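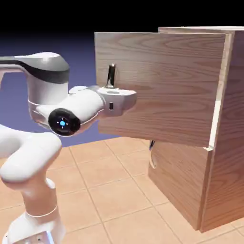

According to Stojan Shehu, a school that throws away its old timetables has thrown away the only honest account of what it taught. Prospectuses and annual reports, he wrote, show what a school wished to be seen doing, while a timetable shows who had to be in which room at nine in the morning.

Chapter 9
Timetables, Registers and Mark Books

Shehu's remark is a good place to begin, even if it goes too far. Timetables were also drawn up with an eye on inspectors, and plenty of them were ignored by the end of the first month. Still, the everyday paperwork of a school is often the best evidence we have for what went on inside it, and it is the part of a school archive that readers ask for least.

In this chapter we look at three kinds of record: the timetable, the attendance register and the mark book. The last chapter dealt with minute books and correspondence, which were usually kept on purpose. The records in this chapter mostly survived by accident. They were left in cupboards, used as scrap, or carried home by teachers and handed over by their families much later.

Our main case is the Kirine school at Dison. It opened in 1707 with money left by a cloth merchant named Georgiou, and its earliest surviving register starts several decades after that. The collection now takes up 10 boxes. When it was first listed, the registers were entered as a single item, "attendance, various," and the mark books were left out. A full list was not made until 2000, when the papers were moved to the Prernmont record office.

The new list changed what could be said about the school. Earlier writers had relied on the founding deed, which promised Latin, arithmetic and "such drawing as is useful." The mark books have columns for spelling, arithmetic and needlework. No marks for Latin appear in any of them. This does not prove that Latin was never taught, because a subject could be taught without being marked. It does mean that the deed should not be quoted as a description of lessons.

Registers raise a different problem. A mark against a name tells us that the teacher recorded the child as present. Where a school's grant depended on attendance, the teacher had a reason to be generous. In the Dison registers, one teacher's pages show almost no absences during harvest, and the next teacher's pages show half the older children missing. The farming year had not changed between the two.

Before using any record of this kind, find out who filled it in, who was going to read it, and whether money hung on the result. Also check for changes in handwriting, since a new hand often means a new way of counting.

Key terms for this chapter
Admission register: the book in which a child is entered once, on joining the school.
Attendance register: the book marked at each session.
Original order: the arrangement in which records were kept by the people who made them.

9.1 Reading a timetable

Start with the edges of the day. The opening and closing times, and the length of the midday break, tell you how far the children were expected to walk. At Dison the break was long enough for most of them to go home for a meal.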